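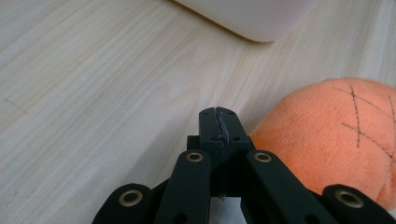

我们组的操作规范改到第六版了,我想把改的过程写下来。中文不是我的母语,有些词我可能用得不准,请读的人原谅,也欢迎告诉我。

我叫 Siebe,在 Dirnura 做手持夹爪的示教数据已经一年多。工作内容说起来很简单:人拿着夹爪,在桌面上抓东西、放东西,镜头跟着手走,录下来的动作以后给机械臂学。做起来就不简单。今年五月我们交了第一批数据,一共 1,000 段,合作方 Jarnadance 退回来很多。退回的理由写得很客气,但是意思很清楚:每个人的做法都不一样,他们不知道应该相信哪一种。

那时候我们其实有规范,一共 20 条,贴在门后面。我后来重新读,发现大部分条文是写给我们自己放心的,例如“操作时注意平稳”。什么叫平稳?Radymyr 的平稳和我的平稳差得很远,他的手比我快一倍,他也觉得自己很平稳。所以从第二版开始,我们定了一个原则:一条规则如果两个人读了会做出两种动作,就要重写,或者删掉。现在剩下 14 条。

下面我不全部抄,只写争论比较多的几条。

第一,开始之前先看连杆。我们用的夹爪是黑色的连杆结构,每根连杆的圆头里有一个黄铜色的衬套。衬套和销子之间一旦有了间隙,夹爪闭合的位置就会漂移,眼睛很难看出来,可是数据里会有。规范现在写的是:每次开工前,空手开合六次,听有没有声音,再用手指左右轻推每一根连杆。有晃动就换一把,不要当场拧。当场拧过的夹爪,前面录的和后面录的就不是同一把工具了。这句话是 Yulan Kong 说的,我原样写进了规范。

第二,橡胶条的磨损。这一条我们吵得最久。中间那条深灰色的橡胶,边缘会变得不整齐,像撕过的一样。Radymyr 认为只要不影响抓取就可以继续用,他说将来真的机器上也不会永远是新的。Yulan 认为必须有一个标准,不然每个人都会说“还可以”。我觉得他们两个都有道理。最后的写法是:边缘不齐可以用,但是开工前要拍照登记;如果橡胶松动,或者能用指甲掀起来,立刻停用。这样写不完美,但至少是可以检查的。

第三,物体怎么放。以前的规范要求物体“放在桌面中央”。结果数据里所有的东西都在中央,Jarnadance 的 Sebastião Paiva 来信问,难道你们家里的东西都放在桌子中央吗?现在我们允许物体靠近画面的边,允许只露出一个角,毛绒玩具和硬的东西可以放在一张桌子上。桌面上原来有的小痕迹不需要擦掉。唯一的要求是,一段录制开始以后,没有被夹爪碰到的东西不能由别人的手去移动。

关于软的玩具我要多说一句。毛绒玩具夹起来看上去容易,其实初学的人最容易在这里养成坏习惯,就是夹得太紧。硬的盒子夹太紧,手会感觉到阻力,玩具却一直让你夹下去。我们的条文是“夹到物体能离开桌面为止,不再加力”。玩具上面如果有缝线,建议避开线的交叉处下夹,那里布比较厚,两边受力容易不一样。这是建议,所以规范里用的是“宜”,没有用“应”。

说到“应”和“宜”,这是我学中文以后最喜欢的一个发现。中文的标准里,“应”是必须,“宜”是推荐,“可”是允许,三个字分得很清楚。我以前写规范全部写“要”,同事看了不知道轻重。后来 Yulan 拿红笔把我的“要”一个一个圈出来,问我这个是应还是宜。我有好几个答不上来。答不上来的,多半就是可以删的。

第四,灯光和影子。夹爪自己会在桌面上投下影子,浅色木头的桌子上特别明显。有一段时间我们想办法消除影子,加了两盏灯,效果是桌面一边发白,木纹都看不清了。现在规范只要求同一组录制中灯的位置不变,影子留着。新来的 Karabo Matlala 问过我,为什么第三版有三段话讲怎么打灯,第四版一句也没有。我说因为那三段话我们自己也没有做到过。写了又做不到的规则,会让人觉得别的规则也可以不做。

第五,停下来的权利。这条最短:操作的人觉得不对,可以随时停,不需要解释。原来后面还有半句“但须填写说明”,Karabo 建议删掉。她说有了这半句,人累的时候就会选择继续录,因为填表更累。删掉以后,中途停止的段数变多了,返工却变少了。我没有很严格地统计,所以只能说是印象。

还有一件没有解决的事。我们在仓库用的是另外一套夹爪,De Smet 提供的,指面的宽度不同。规范的第九条到第十一条对它不太适用。Radymyr 想写成两份规范,我想保留一份,后面加附录。两份规范过半年就会互相不认识,这个情况我在以前的公司见过。但是附录太长也没有人翻。Zorker 项目那边听说是按工具分开写的,我已经写信去问,还没有收到回信。

另外,有读者问我能不能公开全文。第六版里有几条和合作方的合同有关,我需要先问 Sebastião。如果可以,我会把能公开的部分放在这里,包括那张开工前检查的单子。单子只有一页纸,正面是夹爪,背面是桌面和灯。

2025年10月

补充:上面第二条里“能用指甲掀起来”,有同事说指甲的长短不一样。他说得对,我们正在想用什么代替,目前在试塑料卡片。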